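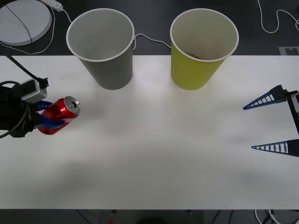
白い机、紙コップ二つ。灰色と黄緑。

2023年10月26日

朝から耳音響放射の雑音床の件。先週からの続きで、歪成分（DPOAE）の低域側だけノイズが高い。f2が1kHz強の点、歪成分の周波数でいうと700Hz付近にあたる。2kHz以上はほとんど変わらない。低域のノイズが高いのは当たり前で、体動、呼吸、血流、嚥下、全部そこに入ってくる。ただ、8月に同じ部屋で取った記録と重ねると、この一点だけ段がついている。なだらかに上がっているなら被検耳側の事情で済ませるのだが、段は気持ちが悪い。

装置はMunduva。プローブは本体付属のもの、耳栓はLondoの傘型。加算の設定、棄却レベル、刺激音圧は8月から変更なし。設定画面を一枚ずつ開いて、8月に印刷して綴じてあったものと突き合わせた。相違なし。ファームウェアの版も同じ。設定が勝手に戻っている可能性を最初に疑ったが、これは消えた。

次に校正キャビティ。プローブを差して刺激あり、刺激なしの両方を取る。刺激なしでは雑音床は平ら、700Hz付近にも何も出ない。刺激ありでも歪成分は出ない。つまりスピーカー二系統の混変調は検出限界以下で、マイクアンプの自己雑音も問題ない。電気側は白。キャビティを机に直接置いた場合と、タオルの上に置いた場合も比べた。机に直接置くとごくわずかに上がる。再現するかどうか三回ずつ繰り返し、三回とも同じ向きに出た。差は小さい。小さいが、向きが揃うのは偶然と言いにくい。

ここで一度、記録の方を疑った。

Wudenで書き出したファイルを開くと、雑音床の列が二つある。片方は測定点の近傍のビンの平均、もう片方はその平均に標準偏差の2倍を足したもの。列名が短縮されていて、どちらがどちらか一見して分からない。8月の図を自分がどちらの列で描いたのか、作業メモに書いていない。これはよくない。図の軸から数値を読み戻して照合したら、平均の方だった。今回描いたのも平均の方。列の取り違えではなかった。しかし半時間ほど無駄にした。以後、図の脚注に列名を入れる。

列の件で分かったことがもう一つあって、棄却されたフレームの数はWudenの既定の書き出しには含まれない。オプションを開いて手で印を付ける必要がある。8月の分は印を付けずに書き出していた。元データは残っているから書き出し直せばよい。昼前に全部やり直した。

手元にある再検の対象は19耳。全員が成人で、純音聴力は低域正常、ティンパノグラムはA型。うち9耳で700Hz付近の段がはっきり見える。残りは見えないか、見えると言えば見える程度。左右の偏りはない。年齢の偏りもなさそう。見える耳と見えない耳の違いが被検者側にないとすると、日か、時間帯か、装着か。

棄却フレーム数を並べた。段のある耳で棄却が多いかというと、そうでもない。むしろ少ない耳もある。棄却は時間波形の振幅で切っているから、定常的で小さい音は素通りする。体動なら棄却に引っかかって数が増えるはずで、増えていないのだから、小さくて続いている音、と読むのが素直だと思う。加算を増やしても下がり方が鈍いことも、それと合う。無相関の雑音なら加算回数に応じて下がる。段の部分だけ途中から下がらなくなる耳が三つあった。

時間帯で並べ直した。午前の早い時間にはほとんどない。昼をまたいでから増える。これで換気が候補に上がる。検査室の換気は連続運転だが、隣の処置室の方は使用時だけ入る。ダクトは天井裏で途中まで共通。

昼は室内で済ませた。自販機の珈琲が値上がりしていた。

午後、騒音計を持って防音室に入る。扉を閉め、計を椅子の頭の高さに三脚で固定し、自分は出る。A特性の値だけ見ると、換気の有無で差はほとんど読めない。許容範囲にも入っている。A特性は低域を大きく落とすので、この用途には向かない。1/3オクターブで取り直す。630Hzと800Hzのバンドの間に挟まる位置で、帯域分析ではどちらのバンドにも半端に入ってしまう。狭帯域で見たいのだが、この騒音計にはFFTの機能が入っていない。持ち出し用の別の機種はFurukawa分室に行っている。

仕方がないのでMunduvaのプローブのマイクをそのまま使うことにした。刺激をオフにして記録だけ回す保守用のモードがある。プローブをキャビティに差さず、耳栓も付けず、椅子の背に布を巻いて載せる。感度の絶対値は当てにならないが、スペクトルの形は見える。

条件は四つ。処置室の換気の入と切、防音室の扉のハンドルを普通に閉めた場合と奥まで締め込んだ場合。組み合わせて順番を入れ替えながら取る。

結果。換気が切なら扉の締め方に関係なく平ら。換気が入で扉が普通の締めだと、700Hz付近に幅の狭い山が立つ。換気が入で扉を奥まで締めると、山は約2dB下がるが消えない。扉のパッキンからの漏れが一部、残りは別の経路ということになる。床か、ダクトか。

床の方は、椅子の脚の下にゴムを敷いて確認した。ほぼ変わらず。ただし自分が座っていない空の椅子で見ているわけで、人が乗れば質量も減衰も違う。空の椅子の結果から床伝いはないと書くのは言い過ぎになる。保留。

キャビティを机に置いたときのわずかな上昇も、机の振動がキャビティに入ったと考えれば説明はつく。ただ、あれは午前に取ったもので、処置室の換気が入っていたかどうか記録していない。また記録の不備。運転の表示灯は廊下側にあって、検査室の中からは見えない。

耳の中で見たときに、なぜ出る耳と出ない耳があるかも考えておく。耳栓がきちんと入っていれば、外からの音は耳栓の減衰分だけ下がる。低域ほど漏れの影響が大きく、浅い装着だと外の音が素通りに近くなる。Londoの傘型は径の段階が粗い。外耳道の径が二つのサイズの中間にあると、小さい方では漏れ、大きい方では浅くなる。

装着の良否は刺激音の外耳道内スペクトルで分かる。Munduvaは装着確認の結果を合否でしか表示しないが、元のスペクトルは内部に残っている。書き出して低域の傾きを見た。段のある耳のうち多くで、500Hz以下の落ち込みが大きい。漏れがあるときの典型的な形。合否判定は全部「合」だった。合格の幅が広い。新生児にも使う装置なので、判定を厳しくすると検査が進まないという設計上の都合はあるのだろう。成人の低域を見る用途では、判定に頼らず傾きを自分で見た方がよい。

反例も書いておく。落ち込みが大きいのに段のない耳が二つ。どちらも午前の早い時間に取ったもので、換気が切だったとすれば矛盾しない。落ち込みが小さいのに段がある耳が一つ。これは説明がつかない。ケーブルの這わせ方かもしれないし、被検者の声門の音かもしれない。鼻閉のある人は呼吸音が定常的に乗ることがある。問診票には鼻症状の欄があり、この人は無記入。

ケーブルについては一通り試した。プローブのケーブルをクリップで襟に留めた場合と、垂らした場合。衣服と擦れると低域が上がるが、形は幅広で、山にはならない。しかも棄却に引っかかる。今回のものとは別物と見てよい。

夕方、自分の耳で通しで測った。右耳、Londoの小さい方の径、換気入、扉は普通の締め。段が出た。同じ条件で径を一つ上げると、段は大きく下がった。雑音床の他の帯域も少し下がった。換気を切ると、小さい径でも段は消えた。左耳も同じ傾向。自分一人の耳だが、経路と装着の両方が効いているという筋書きには合う。

歪成分そのもののレベルは、条件を変えても測定の再現性の範囲に収まっている。つまり8月の値と今回の値で、歪成分の有無の判定が変わるのは信号対雑音比がぎりぎりの耳だけ。ぎりぎりの耳は低域の一点に限れば複数ある。高域の判定は一つも動かない。検査報告としては、低域の一点を「判定保留」にして再検、他はそのまま、で足りる。報告書の様式に保留の欄がないので備考に書く。

処置室の換気を検査中だけ切ってよいかどうかは、こちらだけでは決められない。処置の予定と重ならない時間帯に低域の再検を寄せるのが当面の手。午前の早い枠を使う。枠数は少ないが、対象も多くない。

扉のパッキンは下辺の角が潰れていた。指で押すと戻りが遅い。交換品の型番が扉の銘板に書いてあるはずだが、銘板は薄れていて途中の文字が読めない。設置時の書類を探す。書類棚の下段にあるはず。

Furukawa分室に電話して、狭帯域分析のできる騒音計を戻してもらうことにした。向こうは誘発反応の部屋の点検で使っていて、終わり次第とのこと。届いたら天井の吹出口の近くと椅子の位置の二点で取る。二点の差を見ればダクト経由かどうかの見当はつく。吹出口に仮の消音材を入れるのはその後。

作業手順の書き足し。検査開始時に処置室の換気の入切を記録する。扉はハンドルを奥まで。耳栓は装着確認が「合」でも、低域の傾きを見て落ち込みがあれば径を変えて入れ直す。書き出しは棄却フレーム数の印を付ける。脚注に列名。

傾きの基準をどう置くかは未定。500Hzと1kHzの音圧の差で線を引くのが簡単だが、外耳道の容積でも多少動く。成人だけなら固定の線でも実用にはなると思う。今ある記録で仮の線を引き、段の有無との対応表を作るところまでやろうとして、表の途中で時間切れ。ファイルは「雑音床_仮」の名前で保存した。

キャビティの内側に綿埃が付いていた。ブロワーで飛ばして、取り直しは明日の最初に。プローブ先端の交換チップも残りが少ない。発注の欄に書いた。

帰りがけに廊下の表示灯を見たら換気は切れていた。防音室に戻って刺激なしの記録を一本だけ追加。平ら。22番目のファイル、と書きかけて数え違いに気づき、通し番号は振らずに時刻で名前を付けた。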